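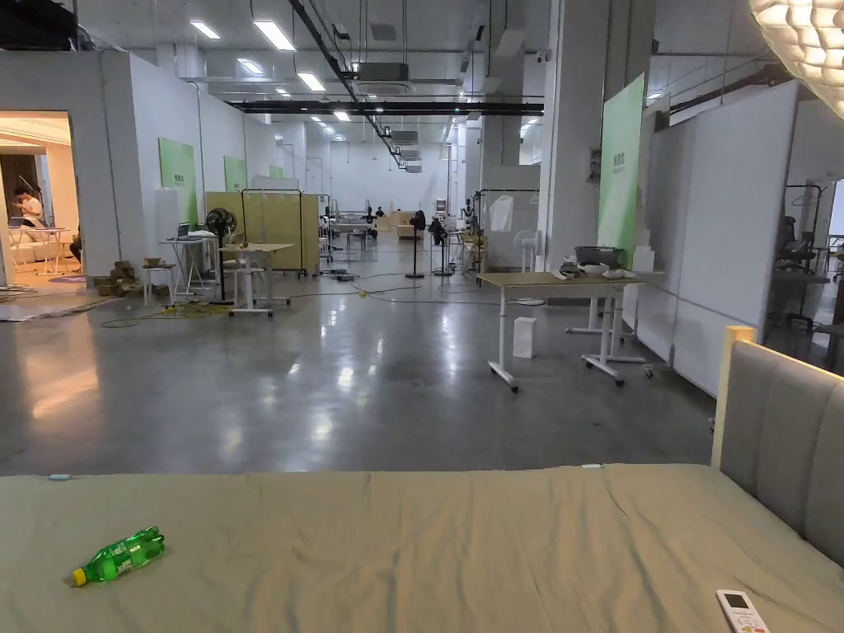

4. 리모컨 준비와 실내기 등록

이 장에서는 Tretier 벽걸이형 에어컨의 리모컨에 건전지를 넣고 실내기와 연결하는 방법, 침실에서 자주 쓰는 취침 운전과 예약 운전을 설정하는 방법을 설명합니다. 실내기 설치와 배관 연결은 3장을 먼저 읽으십시오.

4.1 건전지 넣기

1. 리모컨 뒷면의 덮개를 화살표 방향으로 밀어 엽니다.
2. AAA 건전지 2개를 극성(+, -)에 맞추어 넣습니다.
3. 덮개를 닫고 표시창에 시계가 나타나는지 확인합니다. 시계가 깜박이면 아직 시각이 설정되지 않은 상태입니다.
4. 표시창에 아무것도 나타나지 않으면 건전지를 빼고 1분 뒤에 다시 넣습니다.

주의: 새 건전지와 쓰던 건전지를 섞어 쓰지 마십시오. 충전식 건전지는 전압이 낮아 신호 거리가 짧아질 수 있습니다.
주의: 한 달 이상 리모컨을 쓰지 않을 때는 건전지를 빼 두십시오. 누액으로 생긴 고장은 무상 수리 대상이 아닙니다.

4.2 시각 맞추기

1. [시계] 버튼을 3초 동안 누릅니다.
2. [▲], [▼] 버튼으로 시를 맞추고 [확인]을 누릅니다.
3. 같은 방법으로 분을 맞추고 [확인]을 누릅니다.

참고: 건전지를 교체하면 시각과 예약 내용이 모두 지워집니다.

4.3 실내기 등록

한 집에 실내기가 여러 대 있으면 리모컨마다 실내기를 따로 등록해야 합니다. 등록하지 않은 리모컨은 신호가 닿는 모든 실내기를 동시에 움직입니다.

1. 등록할 실내기의 전원 플러그를 꽂고, 나머지 실내기의 플러그는 뽑습니다.
2. 실내기 오른쪽 아래의 [수동 운전] 버튼을 신호음이 두 번 울릴 때까지 누릅니다.
3. 리모컨을 실내기 수신부로 향하게 하고 [모드]와 [확인]을 함께 누릅니다.
4. 표시창에 방 번호가 나타나면 [▲], [▼]로 번호를 고르고 [확인]을 누릅니다.
5. 실내기에서 긴 신호음이 한 번 울리면 등록이 끝난 것입니다.

신호음이 울리지 않으면 2번부터 다시 진행합니다. 세 번 시도해도 등록되지 않으면 4.7의 오류 번호를 확인하십시오.

참고: Munshi 중앙 제어기를 함께 쓰는 세대에서는 제어기의 방 번호와 리모컨의 방 번호가 같아야 합니다.

4.4 취침 운전

취침 운전을 켜면 설정 온도가 시간에 따라 조금씩 올라가고 바람 세기가 약으로 바뀝니다. 표시등은 자동으로 꺼집니다.

1. 냉방 운전 중에 [취침] 버튼을 누릅니다.
2. 버튼을 누를 때마다 1시간씩 늘어나며, 최대 9시간까지 설정할 수 있습니다.
3. 해제하려면 [취침] 버튼을 2초 동안 누릅니다.

참고: 제습 운전 중에는 취침 운전을 쓸 수 없습니다.
주의: 바람이 침대에 직접 닿지 않도록 좌우 날개 방향을 조정하십시오. 날개를 손으로 억지로 돌리면 모터가 손상됩니다. 반드시 리모컨의 [풍향] 버튼을 쓰십시오.

4.5 켜짐 예약과 꺼짐 예약

1. [예약]을 한 번 누르면 켜짐 예약, 두 번 누르면 꺼짐 예약이 선택됩니다.
2. [▲], [▼]로 시각을 고릅니다. 10분 단위로 바뀝니다.
3. [확인]을 누릅니다. 실내기의 예약 표시등이 켜집니다.

켜짐 예약과 꺼짐 예약은 함께 쓸 수 있습니다. 취침 운전과 꺼짐 예약이 겹치면 나중에 설정한 쪽이 적용됩니다. 정전이 되면 실내기에 저장된 예약은 취소되므로 다시 설정하십시오.

4.6 리모컨 보관

- 직사광선이 드는 창가나 난방기 옆에 두지 마십시오.
- 물이나 음료가 묻으면 바로 건전지를 빼고 마른 천으로 닦은 다음 하루 동안 말리십시오.
- 벽걸이 홀더(별매품, Cernska)는 바닥에서 1미터 이상 높이에 고정합니다. 나사는 홀더에 들어 있는 것을 쓰십시오.
- 유아나 반려동물의 손이 닿는 곳에 건전지를 두지 마십시오.
- 알코올, 시너, 벤젠으로 표시창을 닦으면 표면이 흐려집니다.

4.7 오류 번호

표시창에 번호가 나타나면 아래와 같이 조치합니다.

43 실내기와 통신되지 않음. 수신부를 가리는 커튼이나 가구를 치우고 건전지를 교체합니다.
62 방 번호 중복. 다른 리모컨과 번호가 겹치지 않게 4.3에 따라 다시 등록합니다.
268 제어기 연결 안 됨. Munshi 제어기의 전원을 끄고 5분 뒤에 다시 켭니다.

조치한 뒤에도 같은 번호가 나타나면 운전을 멈추고 전원 플러그를 뽑은 다음 Drarnell 서비스 센터에 문의하십시오. 문의할 때 실내기 옆면의 모델명과 제조 번호가 필요합니다.

문서 개정일: 2025년 11월 17일

5장 필터 청소로 이어집니다.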